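How do I get a stiff linen blazer to stop standing off my shoulders?

Posted by Chun-yin Chang, Jul 24, 2018

Hi all, long-time reader, first real post. I bought a linen blazer from Trirnden back in February when it was marked down to $90, and I've worn it maybe twice. The color is a gorgeous dusty olive and the length is perfect on me (I'm short, so that almost never happens!), but the shoulders kind of hover. When I lift my arms the whole jacket goes up with them, and when I put them down again there's a little shelf left behind at the top of each sleeve.

I've washed it once, cold, and hung it up to dry. The label says 100% linen with a polyester lining. There are shoulder pads in there, thin ones, and I can feel them through the lining but I can't tell if they're sewn in or glued.

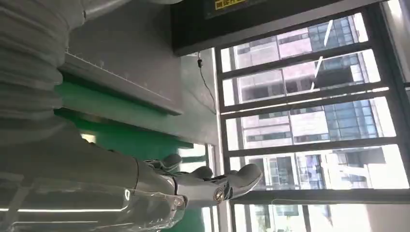 I have a cousin's engagement dinner coming up and I'd love to wear it over a slip dress with flat sandals. Should I take the pads out myself, pay someone, or give up and sell it? I can sew on a button and do a basic hem, and that's the end of my skills. I don't want to spend more on fixing it than I paid for it.

Mogens Blöndal

Don't sell it yet! I had nearly the same problem with a Trornard jacket and taking the pads out did most of the work. Look inside one of the sleeves for a stretch of lining seam that's been topstitched closed from the outside. Mine was in the left sleeve, near the elbow. Unpick four or five inches of it, reach up to the shoulder and feel around the pad. If it's tacked with a few loose threads you can snip them (small scissors, go slow) and pull the pad out through the hole. If it's glued or fused to the fabric, stop there and take it to a tailor.

Try the jacket on before you close the lining. Sometimes the sleeve head collapses without the pad and you get a dent where the shelf used to be. I ended up putting in a softer pair, and I like those much better. Pin them first and wear it for a few minutes with the dress you're planning on.

Steam helps too. Hang it on a wide hanger, steam the shoulders and leave it alone overnight. And if the jacket rises when you lift your arms, that's partly how the armhole is cut, so don't expect that bit to go away completely.

Skeltel_closet

just size down next time, Chow blazers run way softer in the shoulder anyway. or push the sleeves up and wear it open, I never button mine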